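**Putbridge, November**

The Mac an tSaoi twine works opens its doors to the public on one Monday a year, from ten in the morning, and I have now given up a vacation day to go. My wife asked whether I was sure. I said there would be a rope walk. She said I could have the car.

Putbridge is two trains or one long drive from Relham, and the drive ends in a parking lot shared with a tile store. The tile store does not recognize open day. A man in a fleece stood at the entrance explaining this to each driver in turn, with great patience, and each driver then parked there anyway. My ticket was number 1319, which impressed me until I learned that they start the roll wherever it left off the year before.

We were sorted into groups and given earplugs. My guide was Thomas Bellini, who has worked in the finishing room long enough to have opinions about knots and who warned us at the door that he would be taking questions at the end. He took them all the way through. A boy of maybe seven wanted to know the longest string in the building. Thomas told him it was whatever was on the big spool by the window, 2978 yards, and the boy wrote it down on his hand.

The tour runs backward, from the shipping dock to the raw fiber, on account of a fire door. You begin with finished balls of kitchen twine in their paper sleeves and walk steadily toward a bale of something that looks like the inside of a couch. I found this hard on morale. By the carding room I had watched a perfectly good product fall to pieces over 40 minutes of my own free will.

The spinning floor is the reason to go. It is one long room with high windows, very loud, with a smell of oil and hay. The sisal comes in as a loose gold ribbon and leaves as yarn, and the machine that does this to it was installed before anyone currently employed there was born. It has a brass plate, rubbed blank. Thomas put his hand flat on the casing the way you would with a horse. Somebody asked if it was ever going to be replaced and he pretended the earplugs were working.

Across the aisle stands the newer line, which makes a synthetic baler twine under the name Plilex. Plilex is bright orange, does not rot, and by all accounts outsells the sisal easily. It got four minutes. We were each handed a short length of it and a short length of the natural stuff and asked which one felt better, in a tone that left room for only one reply.

Then the rope walk, or what remains of it. I had pictured a quarter mile. The works sold off the far end some time ago, and the walk now stops at a cinder block wall with a fire extinguisher on it. They still lay rope there by hand for demonstrations. Primo Guerra ran ours, walking slowly backward with the hook while three visitors held the strands at the other end and tried to keep them apart. One of the three was me. You are told to keep steady tension and walk when told to walk. I walked when told to stop, and the result has a soft spot in the middle. Primo called it "decorative" and cut me a piece of it to keep.

Lunch was soup in the canteen, lentil or tomato, and the tomato had gone by the time the eleven o'clock group sat down. The bread was very good. There was a display on the history of the parcel, with more reading in it than I had eyesight for, and a table where you could learn to tie a butcher's knot from a woman who had plainly taught it to every person in the county. I got it on the fifth try and lost it again in the parking lot.

The shop takes cash only. I bought 2 balls of sisal, a cone of waxed linen I have no use for, and a tea towel showing eleven hitches. Nothing in orange was on the shelves. 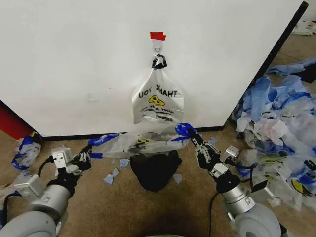
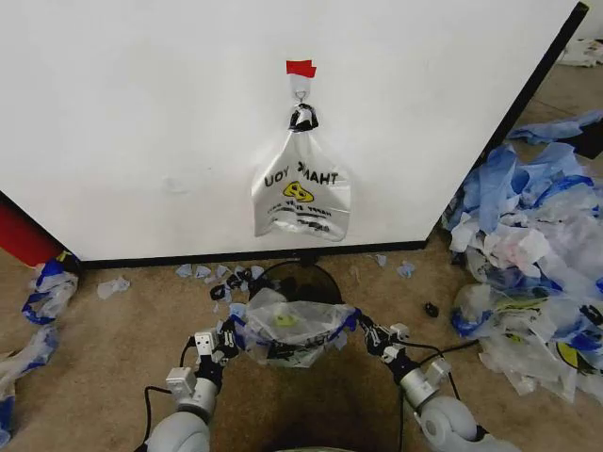
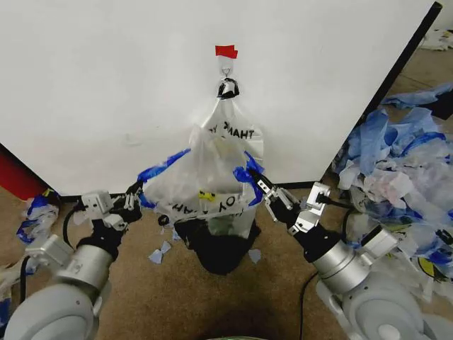
*THANK YOU bag on a hook, red tape above.*

A few notes for next year. Go with the ten o'clock group, for the tomato soup. Wear shoes you can walk backward in. The earplugs are the foam kind and come in one size, so bring your own if you have them. The restrooms are past the dye store on the left, and the sign pointing right is for something else. If you do park at the tile store, buy a tile – I got one in sage green for the price of a coffee, and the man in the fleece waved me out.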